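Comment montrer un geste à un robot ?
Dossier technique junior, à partir de 9 ans
Publié le 23 janvier 2021

Un robot ne sait rien faire quand il sort de son carton. Il possède des moteurs, des capteurs et un ordinateur, mais aucune habitude. Pour qu'il prenne un objet sur un plan de travail, il faut lui fournir des instructions. Il existe deux façons de procéder.

La première consiste à écrire un programme, ligne par ligne : avancer le bras, tourner le poignet, fermer la pince. Cette méthode convient aux usines où les pièces arrivent toujours au même endroit. Dans une cuisine, les objets changent de place tous les jours et le programme devient très long.

La seconde consiste à montrer. Une personne fait exécuter le geste au robot, l'ordinateur enregistre tout, puis il cherche à reproduire ce qu'il a enregistré. On appelle cela l'apprentissage par démonstration. C'est le sujet de ce dossier.

Montrer à la main

Certains bras robotisés peuvent être guidés directement. On desserre les moteurs par une commande spéciale, on saisit le bras et on le déplace comme on déplacerait le bras d'une poupée articulée. À chaque instant, des capteurs placés dans les articulations mesurent les angles : tant de degrés au coude, tant de degrés au poignet.

Ce procédé se nomme guidage manuel. Il est précis et s'apprend vite. Il a un défaut : avec un robot à deux bras, il faudrait tenir les deux bras à la fois, ouvrir ou fermer les pinces et surveiller l'objet. Une seule personne y arrive difficilement.

Montrer à distance

Avec la commande à distance, la personne ne touche pas le robot. Elle tient une manette dans chaque main. Quand la main droite monte, le bras droit monte. Quand le doigt appuie sur la gâchette, la pince se ferme. Le mot savant est téléopération (du grec « télé », qui veut dire « loin »).

La personne qui commande s'appelle l'opérateur ou l'opératrice. Il lui faut voir ce que fait la machine. On utilise souvent plusieurs points de vue : l'un est placé assez haut et montre la pièce, l'autre se trouve près du poignet et montre les doigts de la pince de très près.

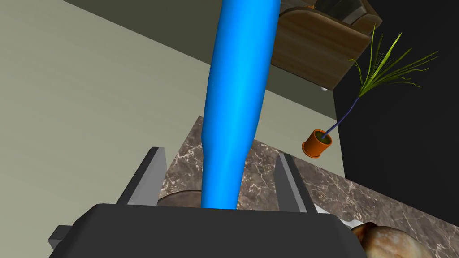
La vue rapprochée sert surtout au moment de la prise. L'opérateur doit placer les deux doigts de part et d'autre de l'objet, puis les refermer. S'ils sont mal alignés, l'objet pivote ou glisse. S'ils serrent trop, un objet fragile peut se casser. La vue rapprochée a pourtant une limite : un objet tenu devant l'objectif cache une partie de ce qui se trouve derrière. L'opérateur passe donc d'une vue à l'autre.

S'entraîner dans un monde calculé

Un vrai robot coûte cher et s'abîme quand il heurte un meuble. Beaucoup d'équipes commencent donc par une simulation, c'est-à-dire une pièce entièrement calculée par un ordinateur. Les murs, les meubles et le robot y sont dessinés en trois dimensions. Un logiciel calcule aussi le poids, les chocs et les frottements.

Le projet Arkstead fonctionne de cette façon. Son logiciel, Gotine, construit des logements virtuels avec des meubles, des plantes et de la vaisselle. L'opérateur commande un robot à deux bras avec ses manettes. Si un meuble tombe, personne n'a rien à réparer : on recharge la pièce et on recommence.

La simulation n'est pas une copie parfaite du monde réel. Certains frottements sont mal calculés et certaines matières molles, comme les tissus, se comportent de façon étrange. Les chercheurs appellent cette différence l'écart entre simulation et réalité. Ils la réduisent en modifiant volontairement l'éclairage, les couleurs ou le poids des objets d'un essai à l'autre. 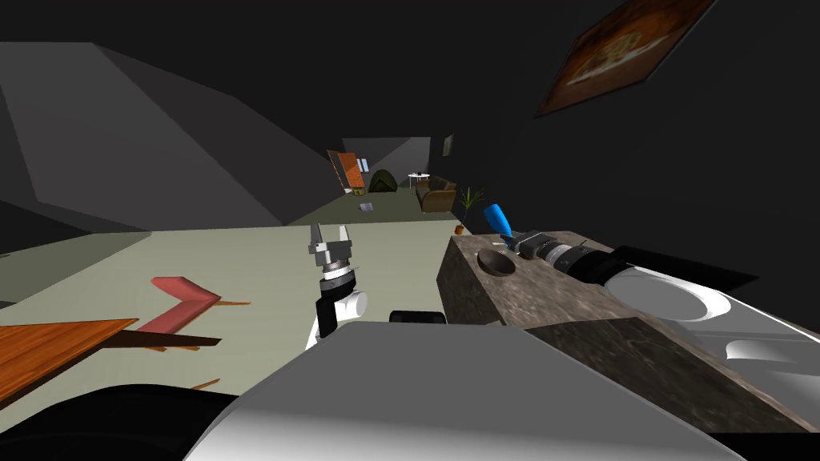

Robot à deux bras dans une pièce simulée. La pince droite tient un objet bleu allongé au-dessus du plan de travail ; la pince gauche est ouverte.

Ce que l'ordinateur enregistre

Une démonstration n'est pas seulement un film. Dans Gotine, chaque essai est rangé dans un fichier qui contient 4 sortes de données :

- les images de chaque point de vue ;
- les angles de toutes les articulations ;
- l'ouverture de chaque pince ;
- les ordres envoyés par les manettes.

Toutes ces données portent l'heure exacte de la mesure. Sans cela, l'ordinateur ne pourrait pas savoir quelle image correspond à quel mouvement.

Combien de fois faut-il montrer ?

Une seule démonstration ne suffit pas. Si l'objet est toujours posé au même endroit, le robot retient l'endroit et ne regarde plus l'objet. Il faut donc varier la position de départ, l'orientation et parfois la pièce entière.

En août, l'équipe du projet Arkstead a enregistré 108 démonstrations d'une même tâche : saisir un objet et le déplacer. Chacune durait environ 5 minutes, pauses comprises. Les essais ratés ont été marqués comme ratés, puis mis de côté. Ils peuvent servir plus tard, pour apprendre au robot à reconnaître une erreur.

De la démonstration à l'imitation

Une fois les fichiers réunis, un programme appelé réseau de neurones les étudie. Il reçoit une image et les angles du bras, puis il propose un mouvement. On compare sa proposition au mouvement de l'opérateur. Si les deux sont différents, le programme corrige légèrement ses calculs. Cette comparaison est répétée un très grand nombre de fois.

Ensuite vient l'essai sans opérateur. Les premières tentatives sont souvent hésitantes. Le bras s'arrête trop tôt ou la pince se ferme à côté. L'équipe ajoute alors des démonstrations pour les cas difficiles.

Expérience à faire à deux

Matériel : un gobelet en plastique, une table, un foulard.

1. L'un de vous joue le robot. Il a les yeux bandés et reste assis devant la table.
2. L'autre joue l'opérateur. Il guide la main du robot jusqu'au gobelet, 3 fois de suite, sans parler.
3. Le robot essaie seul.
4. Déplacez le gobelet d'une largeur de main, puis laissez le robot essayer de nouveau.

Notez ce qui se passe à la dernière étape. Recommencez ensuite l'expérience avec des ordres parlés (« à gauche », « plus haut », « ferme ») et comparez les deux méthodes.

Petit lexique

Articulation : partie mobile qui relie deux segments d'un bras.
Démonstration : enregistrement complet d'une tâche, du début à la fin.
Pince : outil placé au bout du bras pour saisir.
Simulation : monde calculé par un ordinateur.
Téléopération : commande d'une machine à distance.

Dans la même série : Furkgate, l'entrepôt où les chariots roulent seuls.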